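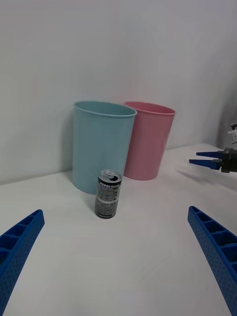
Small Things for Drinking: a gallery page by Vilém Charvát

I started to keep plastic cups when we moved to Proleck, and it was not meant to become a collection. We had one shelf over the sink, and the glasses we brought with us were too tall for it. So I bought low cups at the market, then more of them, and after some years the shelf was full and the glasses were given to my sister. My favorites are the plain ones in pale colors. The light blue and the pink stand well together, I think, and a black Pepsi can of the short, slender kind makes both of them look even softer. A white table does the rest. I tried once a green oilcloth with lemons on it and all the pale cups became gray and sad.

This page was last changed on March 5, 2024. The older list, with 56 cups in it, is still on the page called Virnik, after the street where I lived then. I did not want to rewrite it. Some cups from that list are broken now or went with the children to their own homes, but I left the entries as they were.

About the shape

Almost every cup I have is wider at the rim than at the base. It is practical, because such cups go one into another and take little place in the cupboard. But if you push them together when they are wet, they hold so strongly that you need two people to separate them. I put a strip of kitchen paper between. My wife says it looks like a gift shop.

The rim is more important than most people think. A rolled lip is pleasant to drink from and it keeps the cup round for a long time. I had in the beginning a set with thin straight rims, the brand was Messina, in a dark yellow color. After one summer they were not round anymore, and you had to choose carefully from which side to drink. I kept one for the list and the others hold nails in the garage.

About the colors

Pastel colors are difficult. Under the kitchen lamp the pink goes toward orange, and in the morning near the window the light blue is almost white. I was writing to several people who collect the same kind of cups, and we could never agree which blue we were speaking of. Now I write only "light blue" and "darker blue" and everybody is more calm.

Strong tea stains the pale cups inside, where the wall curves to the bottom. I use baking soda and a soft cloth, never the rough side of the sponge. A mark from the rough side stays forever. Berry juice in August is the worst, and for this I have no advice except to give the children the red cups.

About the cans

I do not collect cans in a serious way. I like the small ones, because they fit with the cups in size and do not stand over them like a tower. What interests me is how much writing can be put on such a little body. With dark cans I look first at the lettering, if it is white or silver, and then at the lid. The pull tab should sit flat if the can will stand on a shelf, otherwise the dust cloth catches it each time.

A reader from Plorkia asked me whether the can should be kept full or not. I keep mine not full. A full one is heavy, and I had one which began to leak behind the books during a winter when we were away. It took me a whole afternoon to wash that shelf, and two of the books are still sticky.

About the surface

For a long time I looked only at the cups and never at what was under them. Then I saw the pictures of another collector, all made on brown wood, and I understood why my own pale cups looked better in the kitchen than in the living room. White is kind to them. It is not so kind to the person who cleans it. 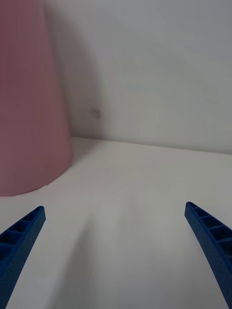
White surface with a soft fold running down through the middle.

I like such a fold. It catches a little shadow, and the white goes from warm to almost gray without any other color coming in. My mother would not have accepted it. She ironed every tablecloth twice, the second time already on the table, with a towel under it so that the wood would not suffer. I iron once, and not always.

If you want to have a white cloth under light cups, take one that is heavy. The thin ones move when you lift something, and a low cup turns over easily on a fold if you put it down without looking. I paid 300 for a good heavy cloth at a household sale, which seemed to me a lot that day, and I use it still. Wash it without softener. With softener it becomes slippery - I do not know why, but I tested it with two cloths and it was the same with both.

What I am looking for

A cup in pale green, low, with a rolled lip and no picture on it. I had one and it was left behind on a train. I would also be happy for the lid of the old Messina jug, number 609 in their printed catalog, if somebody has the jug without need for it. The jug itself I have. I can exchange for yellow or dark red cups, which I have double, and I pay the postage in both directions.

Please write to me through the form on the Virnik page. I answer slowly, mostly in the evening.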